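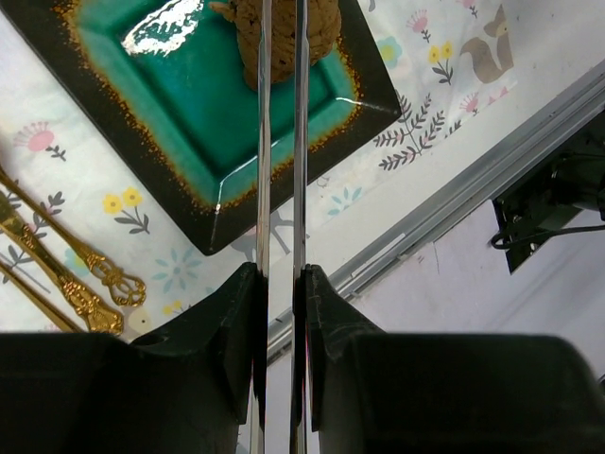 4. Desalado y cocción a baja temperatura

4.1 Antes de empezar

La presente sección describe el uso del programa de desalado y del programa de cocción suave de la olla Grarkton. Se recomienda leerla completa antes de la primera utilización. Las instrucciones relativas al montaje de la cuba y a la conexión eléctrica figuran en la sección 2.

El programa de desalado está previsto para bacalao en salazón cortado en trozos. No debe emplearse con pescado fresco ni con piezas enteras que impidan cerrar la tapa.

4.2 Programa de desalado

1. Coloque la rejilla Butilo en el fondo de la cuba, con las patas hacia abajo.

2. Enjuague los trozos de bacalao bajo el grifo para retirar la sal superficial y dispóngalos sobre la rejilla con la piel hacia arriba.

3. Añada agua fría hasta cubrir el pescado. El nivel no debe sobrepasar la marca superior de la cuba.

4. Cierre la tapa y traslade la cuba al frigorífico. Durante esta fase la cuba permanece separada de la base.

5. Programe el avisador en la base. La señal acústica indicará cada cambio de agua. Vacíe la cuba por completo en cada cambio y vuelva a llenarla con agua fría.

6. Finalizado el último cambio, escurra el pescado y séquelo con papel de cocina.

Nota: los trozos gruesos del lomo pueden requerir un cambio de agua adicional. Pruebe una lasca del centro antes de dar por terminado el desalado.

PRECAUCIÓN: no deje el pescado en remojo a temperatura ambiente.
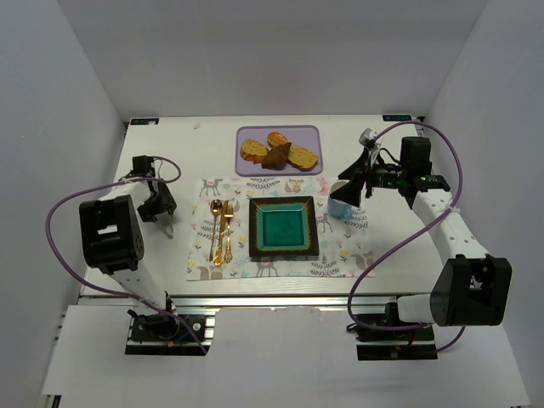
4.3 Programa de cocción suave

1. Seque el exterior de la cuba y encájela en la base hasta oír el clic de bloqueo.

2. Vierta aceite de oliva en cantidad suficiente para cubrir los trozos hasta la mitad. Incorpore, si lo desea, 4 dientes de ajo laminados y una guindilla.

3. Seleccione el programa «Suave» y pulse Inicio. El ajo debe retirarse en cuanto tome color.

4. Introduzca el bacalao con la piel hacia abajo y ajuste el temporizador a 10 minutos.

5. Dé la vuelta a los trozos con una espátula de silicona y prolongue la cocción otros 2 minutos.

6. Retire el pescado y deje templar el aceite en la cuba con la base apagada. Para ligar la salsa, muévala después con un colador fino – siempre en círculos y sin tocar el fondo con el borde metálico.

PRECAUCIÓN: la cuba y el aceite alcanzan temperaturas elevadas. Utilice guantes de cocina y no desplace el aparato durante el funcionamiento.

PRECAUCIÓN: no añada agua al aceite caliente en ninguna circunstancia.

4.4 Conservación y limpieza

El bacalao desalado y sin cocinar puede congelarse en porciones bien envueltas. Deje enfriar el aceite por completo antes de colarlo. La cuba se lava a mano con agua a un máximo de 50 °C y jabón neutro; la rejilla Butilo es apta para lavavajillas. La base se limpia únicamente con un paño húmedo, con el aparato desenchufado.

Si el avisador no suena o la pantalla permanece apagada, consulte la tabla de incidencias de la sección 7 – el servicio técnico Hirngate solicitará el código que figura en la parte inferior de la base.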